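2020年1月

今晚把 Haleo 的本地四人模式跑完了最后一轮,顺手把这几天的笔记整理一下。写得比较碎,主要是给自己以后查的。

先说输入。Haleo 的手柄识别是按接入顺序分配玩家编号的,中途掉线再接回来会排到队尾,编号不会还给原来的人。四个手柄里有两个是蓝牙的,其中一个休眠得特别快,站在结算界面发一会儿呆就断了,回来以后一号玩家变成四号,颜色也跟着换。局内不受影响,分数是跟着角色走的,但是选人界面会乱。改成有线以后没有再出现。设置里有一项“锁定玩家位”,默认关闭,说明文字只有一行,没写要在进大厅之前打开。进了大厅再开是无效的,也不报错。

延迟方面,本地模式关掉垂直同步以后手感明显变紧,冲刺取消的窗口能稳定按出来。开着的时候十次里大概漏三四次。撕裂在横向滚动的地图上比较明显,固定镜头的地图基本看不出来。最后的折中是关垂直同步,把帧率上限锁在显示器刷新率以下一点。这个写法在别的游戏里也用过,没什么新鲜的,记下来是因为 Haleo 每次更新都会把这一项重置。

然后是规则本身。一局的基本结构是短回合制,每回合只要剩一个人就结束,积分到线就赢。默认积分线偏低,四个人打的时候经常还没熟悉地图就结束了。把积分线调到14以后节奏合适一些,一局里每张地图至少能轮到一次。再往上调就开始拖,后半段落后的人会放弃争分,专门去干扰领先的人。这种打法在聚会里是好玩的,但是测平衡的时候数据就没用了。

道具刷新是伪随机。连着打下来的印象是,同一个刷新点不会连续两次给同一种道具,落后者拿到强力道具的比例偏高。有没有写明的追分机制,官方说明里没找到。我把道具种类关到只剩弹射和护盾,记了50个回合,领先者和末位的护盾获取次数差距不大,弹射差得多一些。样本太小,不下结论。下次想把道具全开再记一遍,两组放一起看。

角色差异比宣传页上写的小。移动速度和跳跃高度看起来是统一的,区别在冲刺后的硬直和碰撞体积。体积小的角色在窄平台上有优势,被撞的时候飞得也更远,算是抵消。唯一觉得有问题的是那个带钩爪的,钩爪收回的过程中还保留判定,站在边缘往外甩一下,收回来的时候能把后面的人拖下去。今晚用这招赢了六七个回合,后来大家约定不选他。从录像里逐帧看,判定从完全伸出一直持续到收回的后半段,应该是漏了关闭。已经写了反馈,附了复现步骤,没有附录像,表单限制附件大小。

对比一下 Kashindye。那个去年8月玩得比较多,同样是四人对战,同样是一碰就死,但是它的死亡回放做得好。每回合结束自动截取致死前的一小段,以半速播一遍,谁撞的谁一清二楚,争议少很多。Haleo 没有回放,只有一行击杀提示,两个人同时落地的时候提示还会互相覆盖。聚会游戏里争论本身也是内容的一部分,这点我承认,但至少应该给一个开关。

Kashindye 的缺点是联机。主机迁移基本不可用,房主一退全员回主菜单。Haleo 在这方面好一些,试过两次让房主中途强制关闭进程,一次成功迁移,另一次卡在加载界面,等了一阵只能手动退出。成功的那一次分数保留,地图轮换顺序重置。

网络对战的延迟补偿偏向攻击方。在自己屏幕上已经跳开了,仍然会被判定撞到。丢包不高的时候勉强能接受,晚上高峰时段就不太行。快速匹配不显示延迟,要进房间以后按住计分板键才看得到数值,而且数值只在回合之间刷新。自建房间可以看见实时数值,所以后来都走自建房间加邀请码。邀请码区分大小写,界面字体里大写的I和小写的l长得一样,输错过好几回。
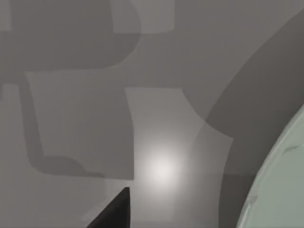
地图编辑器今晚只用了一小会儿。网格吸附默认打开,步长不能小于半格,斜坡只能用预设角度。做了一张很简单的圆形擂台,边缘每隔一段时间向内收缩。收缩速度可以设成曲线,但曲线编辑界面没有数值输入,全靠拖动控制点,想要精确值只能去改导出的文本文件。文件结构还算清楚,改完再导入能正常读取。有一点要注意,收缩周期如果填了小数,导入后会被直接取整,不四舍五入。擂台收到最小的时候四个角色站不下,碰撞会把其中一个挤出去,被挤的总是编号最大的那个。估计是碰撞求解按编号顺序处理造成的。暂时把最小半径放大了一格,先绕过去。

光照选项也动了一下。动态阴影开到高,擂台那张图的帧时间会多出一截,中档和低档之间的差别反而量不出来。四人同屏加道具全开的情况下,建议中档。粒子效果对帧时间影响更大,爆炸密集的时候瞬时掉帧,正好都出现在需要精确操作的时刻。粒子调低以后画面素一点,判断距离更容易。

音频有个小毛病:倒计时提示音跟随音效音量,不跟随界面音量。把音效压低以后就听不见倒计时了,开局总慢半拍。

存档放在用户目录下,按账户分文件夹,换账户以后自定义规则不通用,需要手工复制。复制之后第一次启动会提示规则版本不符,选保留即可,内容没有丢。规则预设的上限没有写在界面里,目前存了五六个,还没碰到。

Oltthorpe 还没有拆。商店页说支持本地对战和远程同乐,手柄要求和 Haleo 差不多。装之前先把磁盘清一下,Harkis 的旧测试版占了不少地方,而且卸载程序不会删掉缓存目录,得自己去找。Harkis 的录像格式新版已经不认了,留着也只能在旧版里看,挑几个有用的转成普通视频,其余删掉。

待办:道具全开的对照记录;钩爪的反馈过几天看有没有回复;擂台地图换一种收缩曲线再测;休眠快的那个手柄刷一下固件,刷之前先把现在的版本号抄下来。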